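Claltalgate Technical Institute
Robot Cell Practice, Handout 10: Setting up the two-arm table cell
Prepared by Otakar Oravec for the Rutlow laboratory

Students are expected to have read the Laryea safety sheet before entering the laboratory. The left and right arms are set up separately, each against the same table layout, and both must be homed before any object is placed within the rails.

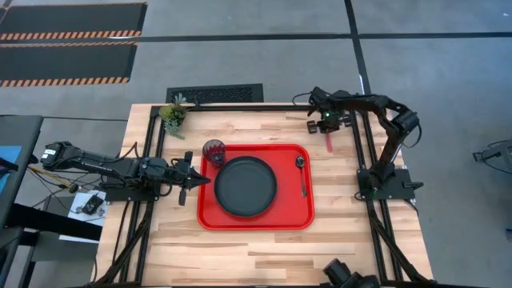
Figure 1. Table layout with tray, plate, glass and spoon.

Set the speed limit to 100 mm/s on both controllers. Check that each mounting plate is tight against its rail and that the cables can follow the arm through its full travel – a snagged cable will alter the homing position.

The gripper zero is taken with the fingers fully closed. Inspect the seam between the tips from the wrist camera view. 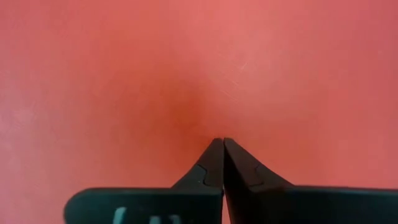
If a gap remains, repeat the zero procedure from the Clerna console and save the new value under the arm's own name. Values must not be copied from one arm to the other.

Reach is then checked with the utensil trial. The programme allows 10 attempts for each arm.

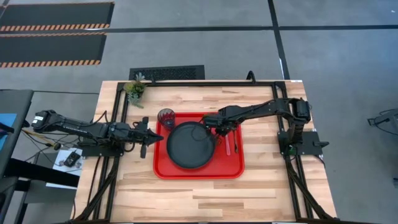 Figure 2. Utensil held in the right gripper over the tray.

Record the outcome of every attempt in the cell log, together with any fault code. Code 1360 denotes a wrist overload; stop the cell and report it to Przemysław Pawłowska before restarting.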